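Progress report, second period
Project: Renewal of the common rooms, Trilenwood house, Trondham
Prepared for: Graltora fund

Dear colleagues,

With this report we inform you how the work has gone since our first report in September. The grant covers the wall surfaces, the lighting and the floor in the common rooms on the ground floor. The walls are now the most advanced part, so I write mostly about them.

Wall panels. The order was for 28 panels. All of them were delivered, but 3 came with damaged corners and we sent them back to the supplier, Rozīte. The replacements are promised for next month. Of the remaining panels, 12 are fixed in the entrance hall and the reading room. The others are stored flat in the back corridor, with cardboard between them.

The color was discussed for a long time. The first proposal was a cool gray, and the residents found it too much like a hospital. We then changed to a pale beige with vertical streaks. The price was the same, so the budget line did not change. I must mention that the surface is glossy and a lamp makes a clear bright spot on it. In the evening this can disturb people who sit and read. We ask your permission to use part of the lighting money for lamps with a softer cover.

Floor. The old covering is removed in the reading room only. Under it we found that the level was uneven near the door, and this must be corrected before the new floor is laid. The contractor did not include this work in his offer. We are waiting for his new price and will send it to you separately.

Use of the rooms. The reading room was open during most of the work, except on the days of drilling. The Saturday coffee was moved to the dining room and continued as usual.

Money. Until now we have spent 55 percent of the grant. The invoices are in the annex, in the same order as in the budget table.

Next steps. We will fix the stored panels, then choose the lamps after your answer, and then continue with the floor. If the replacement panels are late, we will leave the wall behind the piano for the end.

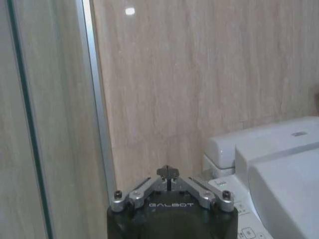
Wall panel, pale beige with vertical streaks, glossy surface.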